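Preguntas frecuentes sobre la leyenda del fuerte de Fillcombe

Esta página reúne las dudas que más nos llegan sobre el asedio de Fillcombe y sobre la película que lo hizo famoso. Quien busque confirmación de la carga nocturna a caballo puede ahorrarse la lectura.

¿Ocurrió de verdad el asedio?

Hubo un asedio, sí. Lo que no está nada claro es que se pareciera a lo que cuentan los folletos. Los partes de la guarnición hablan de 89 días de bloqueo, con semanas enteras en las que el oficial de guardia solo anota el tiempo que hace y las raciones que quedan. La palabra «asalto» aparece una sola vez, y referida a un almacén de harina.

¿Cuántos hombres defendían el fuerte?

Los estadillos de paga dan 120, incluidos los enfermos, los dos herreros y un capellán que cobraba media soldada. La película los deja en una treintena de valientes, que quedan mejor en pantalla. Los estadillos tampoco son el Evangelio: cobrar por soldados que ya no estaban era una costumbre bastante extendida, y más de un capitán vivía de ello.

¿Y los atacantes?

La cifra habitual es de más de 2.000. Procede de una carta escrita por el comandante del fuerte cuando pedía refuerzos y, de paso, un ascenso. Que cada cual le dé el crédito que quiera. En Tukville, de donde salió la columna sitiadora, no se ha conservado ninguna lista de tropas, y los registros de compra de forraje apuntan a una fuerza bastante menor.

¿Quién era el capitán Espinoza?

Un oficial de intendencia. La leyenda lo pone en la muralla, sable en mano, durante la última noche. Los papeles lo sitúan firmando recibos de sal y de cuero. Puede que hiciera las dos cosas, claro, pero de la primera no hay rastro hasta un poema patriótico impreso cuando ya habían muerto todos los que podían desmentirlo.

¿Existió el mensajero que cruzó las líneas a nado?

El río pasa a bastante distancia del fuerte y en verano se cruza andando. El bloqueo empezó en julio. A partir de ahí, la historia del nadador se complica. Sí consta el pago a un arriero por llevar correspondencia a Tukville, y el hombre se quejó después de que le habían dado de menos.

¿Son auténticos los cañones de la entrada?

De los 6 que se exhiben, dos podrían ser de la época. Los demás son posteriores al asedio, a juzgar por las marcas de fundición, y llegaron de un arsenal costero cuando se arregló la explanada para las visitas. El cartel dice «cañones del asedio» – así, en plural y sin matices. Hemos pedido que se corrija y seguimos esperando respuesta.

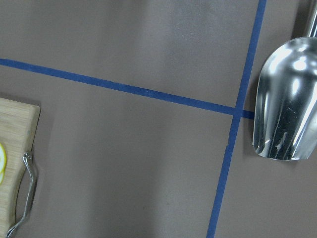 ¿Qué uniformes llevaba la guarnición?

Casacas pardas de paño basto, según los contratos de vestuario, y no para todos. Una parte de la tropa pasó el bloqueo con su propia ropa y una escarapela cosida al sombrero. Las casacas rojas con galón dorado que se ven en las recreaciones proceden del vestuario de la película, que a su vez las tomó de un cuadro pintado por alguien que no estuvo en Fillcombe.

¿Es fiable la película?

Como entretenimiento, cada uno sabrá. Como fuente, muy poco. Acierta en la forma de la puerta principal y en que hacía calor. Se equivoca en el armamento, en las distancias, en los grados militares y en el final. El fuerte no se salvó por la llegada de la caballería: los sitiadores levantaron el campo de madrugada, probablemente por falta de suministros, y la guarnición tardó varias horas en atreverse a salir a comprobarlo.

Mi familia conserva una medalla del asedio. ¿Tiene valor?

Conviene mirarla con calma antes de hacerse ilusiones. No nos consta que se concediera ninguna medalla en su momento. Las que circulan suelen ser de una acuñación conmemorativa muy posterior, vendida por suscripción, y reconocerlas es fácil: llevan el escudo de Fillcombe con una torre que entonces no se había construido. Valor sentimental tendrán todo el que usted quiera.

¿Qué es el proyecto Tekia?

Es el nombre de la transcripción de los libros de cuentas de la guarnición. Se han leído los de raciones, los de paga y buena parte de los de obras. Quedan los de hospital, con una letra endiablada. Hay quien espera encontrar en ellos las bajas de la gran batalla final – nosotros esperamos encontrar disentería.

¿Se pueden consultar los documentos?

Sí, los miércoles por la mañana, con petición previa y citando la signatura. No se atienden consultas del tipo «todo lo que tengan sobre el héroe». Las transcripciones se entregan tal cual, con las dudas de lectura entre corchetes, y agradecemos que se respeten al citarlas. Ya nos hemos encontrado varios corchetes convertidos en certezas.

¿Por qué se empeñan en estropear una buena historia?

Nos lo preguntan mucho, y casi siempre con menos educación. Quien tenga un documento que pruebe la carga nocturna, el nadador o el sable de Espinoza puede enviarnos una copia, a ser posible completa y con indicación de procedencia. Las capturas de la película no cuentan.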